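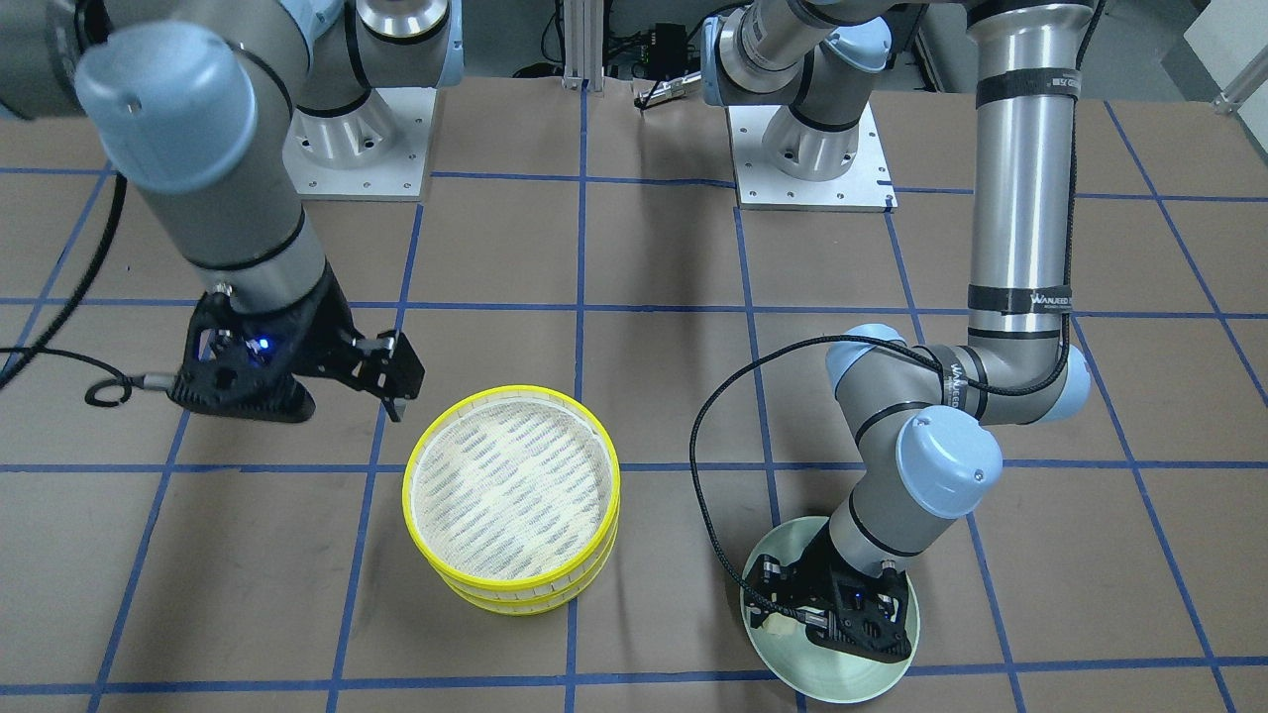
Assessment in the robotics course at Bošković has for too long rewarded the finished demonstration and neglected the preparation that makes one possible. A student group may spend most of a term deciding where things belong on the table, and receive its mark for 20 seconds of movement. The department should reconsider this balance. The work surface of the present group, brown paper divided into cells by blue tape, deserves as much of an examiner's attention as the two arms above it. A grid of this kind allows the position of a green bowl or a pair of stacked sieves to be recorded and repeated, and repetition is the foundation of any honest result.

Search this site Enter keywords Go

It will be objected that tape and paper are trivial matters beside programming. The group's own records suggest otherwise. Its project, Grundier, has logged 3,885 attempts since November, of which the first 3,000 were made before the layout was fixed. Those early attempts cannot properly be compared with one another – a costly lesson, and one that the current marking scheme does not recognise at all.

The Dalar competition, which the group intends to enter, already asks each team for a written account of its method. Our own course should do the same, and should give it no fewer than 5 of the 20 marks available. Students will take careful preparation seriously when their teachers are seen to value it.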